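The Flower Table
A two-armed robot, a shared workshop in Maludow, and the long road to a decent bouquet

By the time I get to the Oltura workshop on a Saturday morning, the coffee is already on its second pot and the big ceiling lights have been buzzing for a while. I had been told to wear shoes I didn't mind kneeling in, which turned out to be good advice, as a fair amount of robot building seems to happen on the floor with an extension cord under one knee.

The project goes by the name of Jorkenura, and if you ask its builders where the name came from you will get a different story each time (I collected 3 and believed none of them). What it's meant to do is easier to explain. They want a pair of robot arms, sitting in a frame a person could put together over a few evenings, that can pick up a flower and stand it in a vase. They have been at it since October, and they are wonderfully good company while they work. 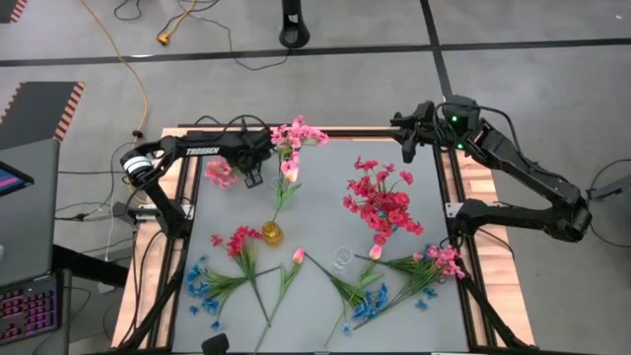

Stems laid out on the gray tabletop, with the two arms reaching in from either side.

The arms are bought and the rest is put together at the shop. The two of them bolt to black aluminum rails over a wooden top, an arrangement that was argued over for weeks and that I would call handsome, in a kitchen-table sort of way. The group set itself a limit of 500 dollars for everything apart from the arms, and came in close enough that there was cake. A good deal of the saving came from Abdella, the secondhand store down the hill, where the vases live on a shelf by the door and the artificial flowers are sold by the armful.

Why flowers? I asked, and got a long and happy answer. Blocks are all alike, and once a robot can stack one it can stack a hundred. A flower stem bends. It has leaves that catch on the leaves next door, and a heavy head that swings when you lift it, and it wants to go into an opening not much wider than a thumb. Clear glass makes things harder still, being difficult for a camera to make out against a pale table. Everyone in the room had a favorite vase and a least favorite one, and they weren't shy about telling me which.
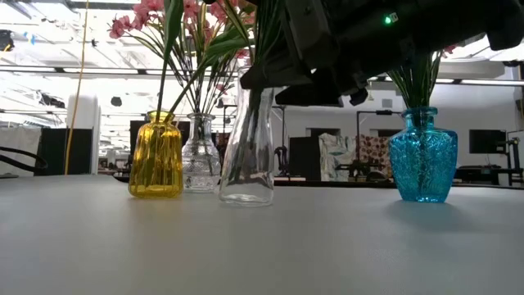

I stayed at that end of the room longer than I had planned. There is something very restful about watching a machine try to be careful. You find yourself leaning in and holding your breath, the way you do when a child carries a full glass across the rug, and then you laugh at yourself a little and go find the coffee.

Progress is kept in a spiral notebook, one line per try, with a column for remarks. They have filled 300 lines so far. "Knocked it over" comes up often in the early pages, and so does "leaf!!" with no further comment. Later on the remarks get longer and calmer, and somebody has started drawing small tulips in the margin beside the good ones. 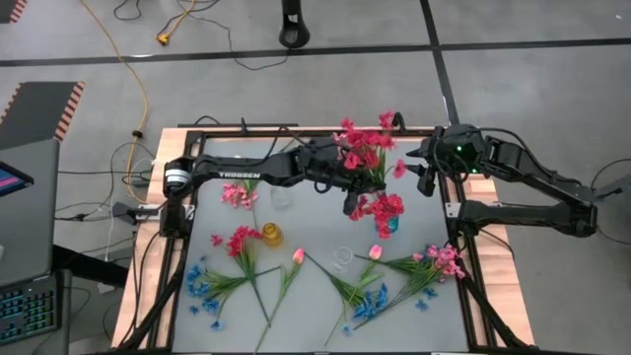
A red bouquet held over the teal-blue vase. Two glass cups share the mat with the other flowers.

The next thing on the list is the grip. Squeeze a stem too lightly and it slides, squeeze it too hard and the leaves bunch up and won't go through the neck of the vase, and the happy spot between the two changes from flower to flower. One of the builders has been trying soft pads cut from an old kitchen sponge. Another thinks the sponge is a terrible idea and has said so in the notebook, in capital letters. They had lunch together anyway.

Oltura opens its doors to visitors on Saturday mornings, and a day pass for the benches is 30 dollars if you'd like to bring a project of your own. Come in by the side entrance and ring twice. If you have a vase at home that you never much liked, bring that along too, and they'll be glad to find it a place on the table.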